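Cestwood Play Table Set — notes on the files
Last changed 11/12/19

What is in the set

Photographs of toy food being laid out and moved between dishes on a small table. The set has 772 pictures in two folders. The folder called "serving" has 620 of them and covers food going on to or coming off a dish. The remainder are in "clearing", where things go back to the tray at the end.

Wenceslao Quezada chose the toys and laid the table. Uriel Cisneros wrote the item list and checked the names against the pictures. The first batch was made at Sturkville in September.

The table

The top is white and was wiped between sittings. A purple patterned placemat is used throughout. It is not lined up with the table edge and was not straightened, so please don't treat its angle as a fixed reference. The star dish is dark teal with rounded points. Pastries are kept in the food tray until wanted.
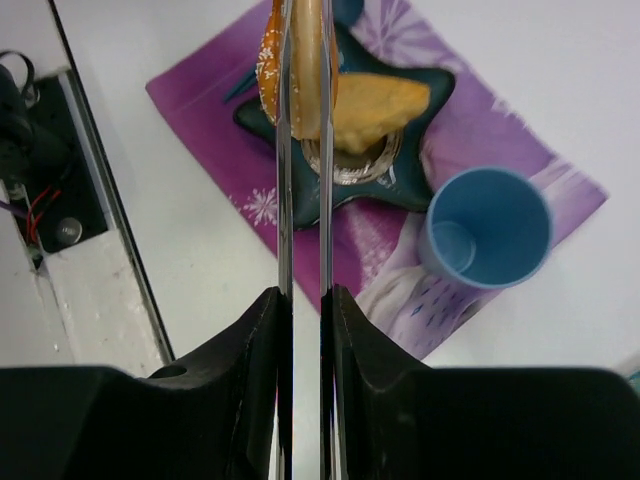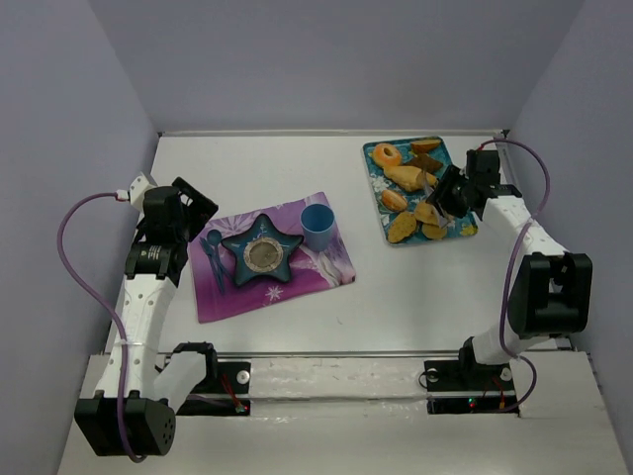 Item names

The item list has 34 names. We used the everyday word for each toy, so "bun" covers anything bun-shaped, with or without a filling. Sesame buns have their own entry. Where two of us could not agree on what a piece was meant to be, it is listed by colour — "yellow piece", for example — and left at that.

Dishes and mats are listed apart from food. A ring lying in a dish counts as tableware.

Known problems

Some pieces in "clearing" carry the name of the piece they were stacked on. We have corrected 200 of these entries and there are more to do.

The spelling "pastrie" appears in the older list. It means the same as "pastry" and will go in the next version.

Folders and names

Each picture has a text file with the same name beside it, one item per line. Empty text files are deliberate and mean that no food was named.

Corrections

Send them to Uriel with the folder and picture name. The Varghese list is kept separately and should not be merged with this one.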